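2018-02-21
Posted by the secretary, Jarnivberg Hiking Club

Minutes of the February meeting

Present were 18 members. The minutes of the last meeting were read and approved with one correction: the bus to Ukeo leaves from the north stop.

1. Membership cards. The new cards can be picked up at the club office. Old cards stay valid until summer.

2. Trail to Tiritetti. The upper part is still closed by snow. Two signs are missing after the junction, and it was agreed to order them now — the maker was slow last year.

3. Wumbei hut. The stove pipe must be changed before the season. We received 3 offers and the middle one was accepted. The money for the hut is now 2669, and after the pipe is paid there will be left about 1003. A proposal to raise the night fee was discussed for a long time and voted down.

4. Other matters. Members asked for an easier walk in spring, for families. Suggestions can be sent to the office.
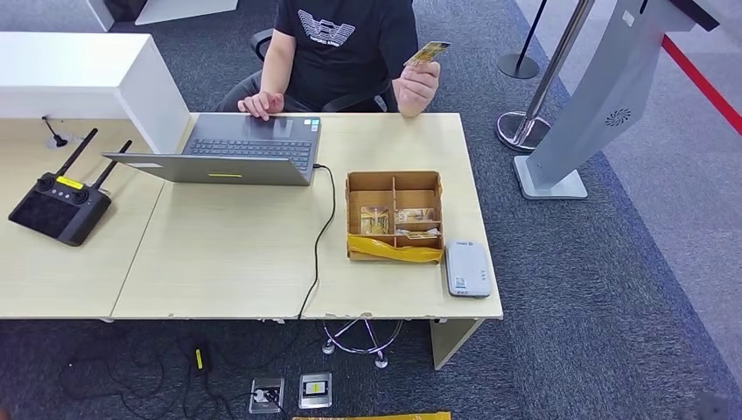
The next meeting will be in the same room. Please bring your own cup.

Recent items
Snow report for Tiritetti
Wumbei hut: rules for overnight guests
Bus times to Ukeo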